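Trudley Chapel

Trudley Chapel is a place of Christian worship in the village of Jonwood, on the north bank of the River Cha. It was first recorded in 1531, when it served travellers using the ford below the village, and for most of its history it was a chapel of ease with no parish of its own. It is now used by an ecumenical congregation and is best known locally for the Tresska, a yearly reading of the Psalms held in June.

Name

The chapel takes its name from Trudley, a farm that once owned the ground on which it stands. The farmhouse has gone, but the name survives in Trudley Lane and Trudley Bank. Older papers also call the building the Ford Chapel or simply the Lower Chapel, to tell it apart from the parish church at the top of the hill. The dedication, if there was one, is not known.

History

The entry of 1531 is a short note in a list of rents, recording that the tenant of Trudley was to keep the chapel roof in repair and supply candles for the winter. It does not say how old the building was at that time. Part of the north wall is of rougher stone than the rest and may be earlier.

During the later sixteenth century the chapel fell out of regular use. It was a grain store for a period and then a schoolroom, and a blocked doorway on the west side is thought to belong to these years. Worship returned in the eighteenth century after repeated flooding made the hill road hard to use in winter. The vicar of the upper church agreed that evening prayer could be said at Trudley between harvest and Easter, and the arrangement was later extended to the whole year.

A Methodist society met in the village from the early nineteenth century. It had a meeting room of its own near the mill, which was given up after a fire. The society was then offered the use of the chapel on Sunday afternoons. The two congregations kept separate services, separate hymn books and separate cupboards for several generations. Joint services began on Good Friday and at harvest, and became the normal pattern in the second half of the twentieth century.

Building

The chapel is a single rectangular room of local stone under a slate roof, with a small porch on the south side. There is no tower. Two bells hang in an open turret above the west gable, of which only the smaller is rung. The windows are plain glass except for one in the east wall, which has fragments of older coloured glass set in a clear border.

The box pews were taken out in the nineteenth century and replaced with benches, and these in turn gave way to chairs. The room seats 41. The pulpit is a reading desk raised on a single step, and the font is a stone bowl believed to have come from the farm.

A side room was added on the north side in the twentieth century. It has a kitchen and is used for meetings, study groups and refreshments after services.
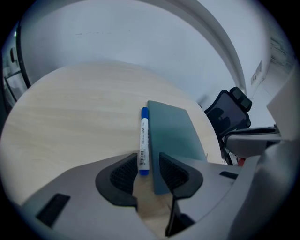 A whiteboard marker on a round wooden table.

The Tresska

The Tresska is the reading aloud of all the Psalms in a single day. Readers take turns at the desk, each reading until the end of a psalm and then giving way to the next person without announcement. Psalm 119 is usually divided between several readers. Reading begins at sunrise, and a bell is rung at the start and at the close.

The origin of the custom is uncertain, and so is the word itself. One local account connects it with the schoolroom period, when children were said to have read the Psalms in turn as a test. Another holds that it began as a watch kept during a flood, with readers staying in the building until the water went down. Neither is supported by any document from the time. The first clear reference is in a letter of the Victorian period, whose writer complains that the reading went on too long and that the younger people read too fast.

Any translation may be used, and psalms have also been read in Welsh, Hebrew and Amharic. Reading in languages other than English was introduced by Desta Belay, a lay preacher who led the study group at Jonwood and later wrote a short guide to the custom. The guide sets out the order of readers, the places where silence is kept and the psalms that are traditionally sung.

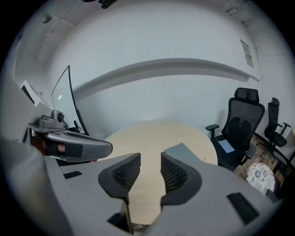
The order has changed little over the years. The oldest reader present begins with Psalm 1, and Psalm 150 is said by everyone together, standing. A meal of bread, cheese and cold tea is shared in the porch at midday while the reading continues inside. Visitors may come and go as they wish, but readers are expected to be in their places one psalm before their turn.

Study group

The study group grew out of preparation for the Tresska and now meets throughout the year. It works through one book of the Bible at a time, with members of both founding congregations taking turns to lead. On Thursday, January 7, 2021 the group met by telephone and began a series on the Book of Ruth. Telephone meetings were kept afterwards for members unable to travel to the chapel.

Present use

Sunday worship is held in the morning and alternates between Anglican and Methodist forms. Weddings are uncommon owing to the size of the building. The burial ground on the river side is closed to new graves, though ashes may be placed along the east wall.

See also

Chapel of ease
Local ecumenical partnership
Psalter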